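Tips for Teaching a Robot to Fold Your Shirts

I've been showing folding to a robot with a pair of hand-held grippers since September, and I've wasted enough evenings on bad demos that I figured I'd write down what helps. Most of this goes for towels too (don't get me started on fitted sheets).

Pick your surface first. A bed works great! Put a plain sheet on it, pull it tight, and tuck it under, or the sheet comes up along with the sleeve. You want a color that isn't close to your laundry.

Start messy. My first 50 demos all began with the shirt laid out nice and flat, and then the robot had no clue what to do with a lump. Now I drop it from waist height and start from whatever I get.

Go slower than feels natural, but don't stop dead in the middle. If I freeze to think, the robot learns to freeze too. Tarek Awad told me to run through the fold bare-handed a couple of times before picking up the grippers, and I still do that every session.

Pinch the fabric at a seam. Seams are thick and they don't slide out of the jaws the way thin cotton does. Shoulder seams first, then the hem.

Keep both grippers where the cameras can see them. I have a terrible habit of tucking my left hand in by my hip when it's not busy, and I had to throw out a whole Tuesday of recordings over it.

Flubbed a grab? If you can fix it in one smooth try, keep going and save it, those are good ones to have. If you're fumbling around for ages, toss it and start over.
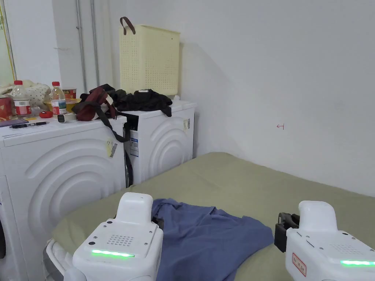

Blue garment, likely a shirt, on the green sheet, still all crumpled, one gripper on each side.

Swap shirts often. I rotate four, and I throw in something with buttons when I'm feeling brave. Turn one inside out now and then, too.

Check the charge before you start, and wipe the gripper pads when they get linty. A barely damp cloth is plenty, no cleaner.

And take breaks! Your wrists get tired before you notice, and the folds get sloppy right along with them. I quit after 2 hours, even on a good night.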